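April, late, kitchen table

Slept badly and I blame the magnesium. I have now taken it for 3 weeks, every night, two capsules with water, as the label asks, and I can report that I wake at ten to four exactly as I did before I spent the money. Huguette Besson swears by hers. Huguette also swore by the copper bracelet, and by the bread with the seeds in it, and by a man in the next town who pressed on the soles of her feet until she cried. I like Huguette very much. I would not buy a used car on her advice.

The thing I keep noticing is how hard it is to get a straight answer about sleep. I went back to the Judico booklet that came in the box. It says 91 percent of users "felt a benefit." Felt it where? Compared with what? If you ask a person who has just paid for something whether it did them good, you will get a yes out of most of them, me included, for the first week at least. I told Perrine at work that I felt calmer. I did feel calmer. It was also the week the Bimeck audit got moved.

Perrine's answer was that maybe I should stop looking at the clock. Fair enough, and cheap. I turned it to the wall last night and then lay there guessing what it said, and got up to check. Ten past four. So I'd gained twenty minutes or lost them, I couldn't work out which.

Got the April bulletin in with the mail this morning and read it over breakfast, all of it, even the page on parking. 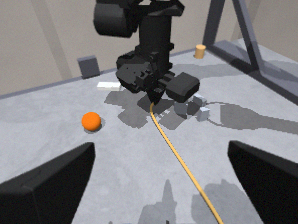
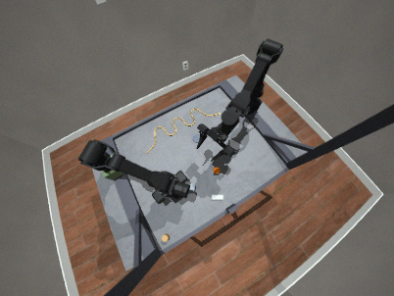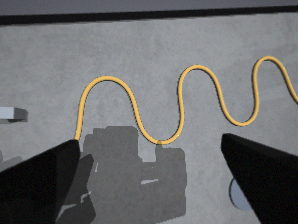
Plultley Evening Learning Club – Talks and Outings Team

"Our next talk: Sleep Better Naturally, with Rosine Boyer. Tea from seven."

I went, of course. I had told myself I wouldn't, and at half past six I was looking for my good shoes.

Rosine Boyer is a small woman with a big voice and she had slides. The first was the moon. She told us that people used to sleep in two halves, with a quiet hour or so in between, and that waking in the night is therefore natural and we should welcome it. I have read this before and I believe there is something in it, at least for some people in some places, but I noticed that half an hour later she was telling us how a spray for the pillow would get us through to morning without waking once. Either it is natural and I should welcome it or it is a problem and I should buy the spray. I put my hand up and asked which. She said everyone is different.

That sentence ought to be taxed.

Gearóid Cronin was two chairs along and asked about naps. He takes one after lunch every day, in the chair, with the radio going, and says he sleeps like a stone at night too. She told him naps were the enemy. He said he'd been napping since he retired and felt grand. She said imagine how he would feel if he stopped. I thought that was quite clever in a way, and also that you could say it about anything at all. Imagine how you'd feel if you gave up hats.

She had one slide with a graph on it. No numbers up the side, only an arrow and the word "rest." The line went up after the spray. Thierry Jacquet, who used to teach math, leaned over and whispered that he'd have sent it back with a red circle around it. The spray was on a table by the door on the way out. I smelled it. It is lavender. I have lavender, there's a bush of it by the back step that does nothing for me except attract bees.

I didn't buy it. I want that written down.

To be fair to her (I am trying), some of what she said was the same as what my doctor says. Get up at the same hour every day. Go outside in the morning. No coffee after lunch. Don't lie in bed fretting, get up and do something dull and go back when you're drowsy. None of that costs a cent, and she got through it in two minutes flat, and then it was back to the pillow. If I were giving the talk I would do those two minutes and then serve the tea. It was good tea.

Walked home with Thierry. He thinks half the trouble is that we're all older and simply need less, and call it insomnia. I said I didn't feel I needed less, I felt like something that had been left out in the rain. He said his wife has the same complaint and that when she stays at her sister's she sleeps until nine. He puts this down to the mattress. I have met him and I have heard him laugh, and I would bet on the snoring.

Speaking of mattresses. McIntyre have a sale on, and the one in the window is 416 with the delivery. I stood in front of it on the way past like a child at a bakery. The card says it is "clinically inspired." I have been turning that over since. Inspired by a clinic? My shower curtain could be inspired by a clinic. But my own mattress does have a dip in it, I can see it when I change the sheets, and here I can't be so clever, because a dip is a dip and I roll into it. I might go in and lie on the thing. Lying on it is free. Then again, anything feels wonderful for five minutes in your coat at the end of the afternoon.

What I would like is to try one change at a time and write it down, and not fool myself. I have stopped coffee after lunch as of today. The magnesium I'll finish, as it's paid for, though I suppose that muddies it. If I sleep better I won't know whether it was the coffee or the capsules. Fine, no, I'll stop the magnesium too and give the rest to Huguette, who will be delighted. Coffee only, then, for a couple of weeks, and the mattress after that if there's still a sale, and I have never known McIntyre not to have a sale.

Other things. The gutter is dripping over the back door again. Called my sister, 9 minutes, mostly about her knee. She has been told to try turmeric. I said nothing. She said I was saying nothing very loudly.

Soup from the freezer for supper, it had no label and I took it for leek. Pea. Need stamps, bin bags, a bulb for the landing.

Twenty to eleven now. Not tired in the least. Clock is still facing the wall.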